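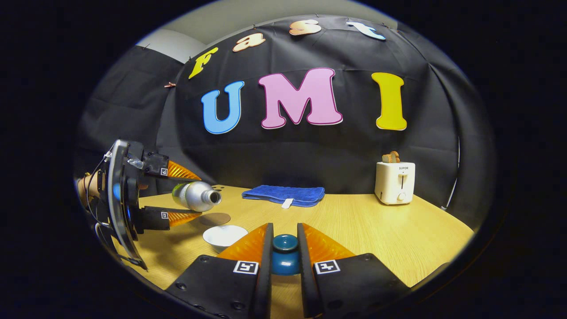
Small teal cup, held upright.

Carburettor balancing on the Handero twin, a thread. Asked for by Gönül Ağca after the last one on valve clearances. Applies to the model with two separate carbs and a cable splitter.

1/ Do the valve clearances first. Then plugs, then air filter. Balancing an engine with a tight exhaust valve gives you a balanced engine that still runs badly.

2/ Check the cables before touching any screw. Both slides should start to lift at the same moment. Turn the bars lock to lock with the engine off and watch for either slide moving. If one does, the cable is routed wrong, usually trapped behind the headstock.

3/ Gauges: I use a pair of dial vacuum gauges with inline restrictors. Without restrictors the needles swing too much to read at idle. A manometer made from clear tube and oil works too, and costs next to nothing, but keep the tube long or the engine will drink the oil.

4/ Warm the engine fully. A ride of 11 km does it in mild weather. Standing on the drive with the choke out does not count.

5/ Remove the blanking screws on the inlet stubs. They have a fibre washer each. Replace the washers if they are flat - an air leak there will undo everything that follows.

6/ Idle first. Set both mixture screws to the book figure, then bring the idle stops up evenly until the readings match. Small turns, and wait a few seconds after each.

7/ Then off idle. Hold a steady fast idle and match the readings with the adjuster on the right-hand cable only. Lock it, blip the throttle, read again. Mine moved when I tightened the locknut, twice.

8/ Put a fan in front of the engine if this takes more than five minutes. It is air-cooled and there is no air moving.

9/ Recep Kocabaş asks about jets. Mine has the stock mains and stock needles on the middle clip. With an open silencer you will need something else and I have no figures for it.

10/ Parts: the cable splitter from Ploltinard fits but the cap is loose. The Agbayani one is a better moulding and came in 32 days. Slides swapped from another bike must go in with the cutaway facing the air filter.

11/ Result on my bike, at 29/04/2026: vibration through the left footrest at 63 mph has gone down a lot. It is still there at 69. I suspect the front engine mount - bushes are on order, and I'll add to this thread when they are in.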